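October, late

I have now read the whole of the Hudmont booklet on what they call putting-by, and I remain where I was at breakfast, which is doubtful. The idea is that a home gets muddled because its small things have no small place to go. Give every small thing a box, give every box a bigger box, and peace will come over the cupboards. It cost me an evening and I could have told them the first half for nothing. The second half I don't believe.

Still, I said I would try it for a month before complaining, and I have complained since the first day, so the least I can do is write down how it's going.

The landing cupboard was the test. It held 309 things when I began, and I know that because the booklet makes you count before you start. It says the number will shock you into action. I was not shocked. I thought 309 seemed fair for a cupboard that has been filling up since we moved to Finel, and a good many of those were buttons, which I don't think ought to count as one each. The booklet is silent on buttons.

By lunch I had everything out on the bedroom floor and no clear idea of what any of it was for. Two torches, neither with a battery. The foot of a lamp. Curtain hooks in three different sizes from three different sets of curtains, none of which we still own. I found the instructions for the Ojeda heater, which went to the tip two winters ago, and kept them in my hand for a good while as if somebody might come asking. That is the trouble with me and this sort of thing. I can see perfectly well that an object is useless and I still put it in the pile marked "see later". The see later pile was the biggest by teatime and had to be moved twice so I could get to bed.

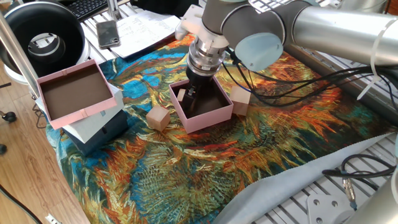 My own trouble with boxes goes back further than the booklet. I have never met one that was the right size. They are too big, and then you fill the gap with rubbish to stop things rattling, or they are too small and the lid sits up like a bad hat. The Hudmont people say to gather your gift boxes and stack them by colour, and they are very firm that an open one on top is a sin because it invites things in. Well, a pink one left open on top of a white one with a dark blue one at the bottom is exactly how a stack ends up in any house I have lived in, and it leans as well. I'd put money on it. You go to get the bottom one, you lift the others off, you put them back a bit crooked, and there you are. No system survives somebody wanting the bottom one.

They also say thin-walled gift boxes are "ideal for little treasures". I tried six of mine. One split down the corner when I put the curtain hooks in, and another came apart in my hand before I had put anything in it at all, though to be fair it had been under the iron. The remaining four are on the shelf now and they do look tidy, I'll give them that. Whether I shall ever remember what is in them is another matter. I am supposed to write labels. I wrote one that said "Various" and felt I had seen through the whole business.

Went along to Adham in the afternoon, because the booklet recommends their drawer dividers, and came home without any. They wanted more for a strip of card with slots in it than I paid for the chest of drawers. The girl in there told me people come back for a second set. I should think they do, if the first set is made of card. I bought a packet of elastic bands and some soup.

What does puzzle me is that I rather enjoyed the sorting. I did the buttons at the kitchen table with the wireless on, dark ones in a saucer and pale ones in an egg cup, and the time went by without my minding it. I don't think that proves anything about putting-by. I would have enjoyed sorting buttons with no booklet in the house. But I did notice it, and I said I would be fair.

Cupboard as of tonight: four small boxes, one biscuit tin, the spare blanket, the good scissors (found behind the blanket, after I had bought new ones in the spring) and a large bag on the floor which is the see later pile with a knot in the top. The booklet would say the bag is cheating. The door shuts, though — it hasn't shut properly since the summer, and I opened and closed it a few times before coming to bed.

Tomorrow it wants me to do under the sink. I shall need gloves for that, and I think they're in the bag.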